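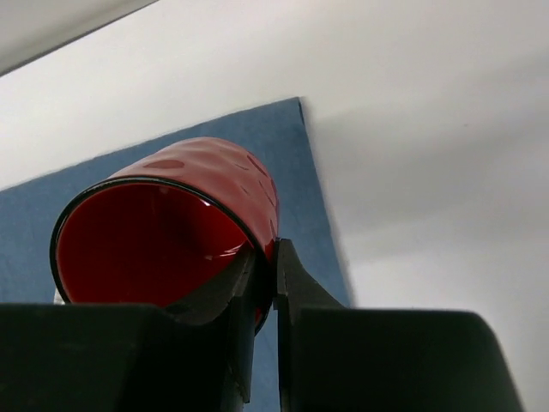

Mixed settings now on the lending shelves

By Larasati Saragih

The tableware library at Flurkonley has moved its mixed pieces to the front shelves, and from March you can borrow them by the place setting. Until now they could only go out as single items, and most people walked past them to get to the matching white sets in the back room.

The mixed pieces are what is left when a set breaks up. Some came in that way, as a donation of four bowls from a set of six, and others ended up that way after years of lending. The library now holds 3000 pieces in all, and 859 of them belong to no set. They are clean and sound, and they looked like clutter only because of how they were shelved. Glasses sat next to serving spoons and the napkins were in a bin by the door.

Each setting is now made up of a napkin, a plate, a mug or a glass, and flatware. We put them together by color on the big white table and then packed them in trays. If you don't like the combination you can swap any part of it at the desk. The trays are a starting point for people who are in a hurry.

A few things we learned while sorting, for anyone doing the same at home with odd pieces.

Start with the napkin. We tried starting with the plates and kept getting stuck, as a plate with a pattern seems to rule out everything else. A plain cloth napkin laid flat gives you one solid color to work from. The slate-blue ones were the most useful of the lot. They go under nearly anything white, and they make warm colors look warmer.

A thin pattern counts as plain. One of the white plates has narrow rings near the rim in dark green and red, and I had put it aside as too fussy. On blue cloth it was fine. The red in the rings is enough to tie it to a red mug, and you don't need the two reds to be the same.

Let one piece be loud. The red mug is a good example. It has a dark rim and a dark handle, the outside is covered in shallow dimples, and the inside is glossy and a much deeper red. Put it beside another busy mug and both look worse. By itself at the upper right corner of the napkin it does the job of a centerpiece.

Keep the flatware in one finish. This was the only rule everyone at the sorting table agreed on. Handles can differ and lengths can differ, but copper-colored next to steel on the same napkin looks like a mistake. We now keep the copper-colored pieces in their own drawer, second from the top, with the lining cloth folded over them. Please put them back there and not in the general drawer.

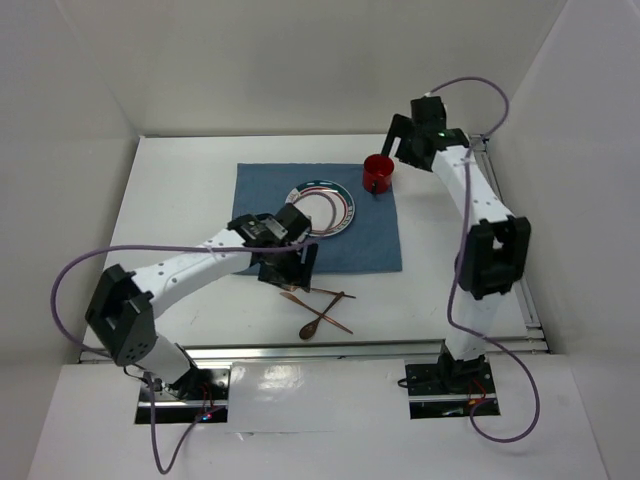 Blue napkin, ringed plate and red mug, with the copper-colored flatware on the table below.

On where things go, we have stopped arguing. The card that comes in each tray shows the plate in the middle of the napkin, the mug at the upper right, the fork to the left and the knife and spoon to the right. If you eat left-handed, or if your table is narrow and the mug has to go above the plate, do that. The napkin can go under the plate as a small mat or be folded at the side. Used as a mat it will pick up spills, so take a second one for laps if you are serving soup.

The napkins have slight creases from storage. We are not going to iron them before every loan. A damp cloth and a warm iron will take care of it if it bothers you, or you can lay them out the night before and smooth them by hand, which gets rid of most of it.

Care of the mixed pieces is the same as for the sets, with two exceptions. The copper-colored flatware is hand wash only, and please dry it right away with a soft towel. The dark-rimmed mugs should not be stacked. Carry them in the divided crate, handles facing in, and put a sheet of paper between neighbors if the crate is full.

How to borrow. You can take up to nine settings on one card, for up to two weeks. Book through the Kiani page on the library website or come to the desk on Jorklow Street. The online listing shows the main color of each tray but does not list every piece, so if you need a particular mug or plate, call and we will look. Larger parties should still ask for the white sets – we have enough of those for a full hall, and they travel better.

Returns go on the low counter inside the side door. Scrape and rinse before you pack, please. A chipped piece is not a disaster and there is no charge for the first one, but tell us so it doesn't go back out. Wrap it separately and write "chipped" on the wrapping.

We tried the trays on a small group over the winter, and 71 of them went out. The comment we heard most was that the trays were heavy. The new ones hold two settings where the old ones held four, and they have cut-out handles at both ends. The other request was for more small plates. We are short of these, especially in white or cream, with or without a border. If you have some you no longer use, bring them in any afternoon between two and five. Odd numbers are welcome, and so are singles.

We can also use cloth napkins in solid colors, green most of all. Printed ones we have plenty of for now, and the Skotville thrift shop will take them if we can't.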